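In praise of the small desk shelf

By Tamara Ilie
February 1, 2020

I want to make a case for the desktop organiser, and I mean the small, open, many-shelved sort that sits next to your elbow and has no lid, no lock and no drawers. I have become a bit of a bore about these. My sister-in-law changes the subject when I start. But I think they're wonderful, and I think most of us are putting our everyday bits in the wrong sort of place!

For years I was a drawer person. The top drawer of my desk held stamps, receipts, a library card, two dead calculators and (for most of one July) a letter from the Pluduleo housing office that I had sworn blind was never sent to me. A drawer lets you stop looking, and once you've stopped looking the thing might as well be in the sea. I paid a late fee of 98 over that letter and I still think about it when I can't sleep.

Open shelves work on you differently. You see the edge of the envelope every time you reach for your tea. It nags a little, quite kindly, and by the third day you deal with it. My friend Sarita Kashyap says this is exactly why she hates them - she wants her desk to leave her alone - and I do understand, but Sarita also missed her own dental appointment twice last year, so I rest my case.

Then there's the pleasure of shallow spaces. A deep box invites you to pile, and the thing you need is always at the bottom of the pile. A shelf only a few fingers high will take a card or a folded note and then it is full, and you have to decide what matters. I love that! Give me five mean little shelves over one generous one any day of the week.

I'd also put in a word for wood. I have had wire ones and plastic ones and they did the job, but thin wooden boards slotted together have a friendliness about them. You can see how the thing holds itself up. Mamta Kashyap has one on the front desk at the Fatville reading room that gets handled by everybody who walks in, and it looks all the better for it. 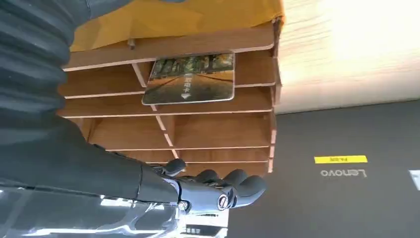
Five shelves, slanted dividers, and a card with a tree-lined road on it in its own compartment.

A card is just the right tenant for a shelf like that. It's the thing you want on your way out of the door, with your coat half on, and it ought to have a place where nothing else is allowed to live. I keep mine on its own level and I've not turned out a coat pocket in a panic for about 12 months.

Ákos Simon wrote in after my last column to say that all this is fussing, and that a bowl by the door does the same work. Well, I've had a bowl. It had buttons in it, and foreign coins, and a key to a house we left years ago, and the card was under the lot. A bowl is a round drawer, Ákos.

So do try one, even a battered second-hand one, and give it a fortnight before you judge. Start with the post and whichever card you use most, and leave one shelf empty for as long as you can bear it. Mine lasted 2 days.

We use cookies to remember your settings and to see which pages are read. Accept all | Manage choices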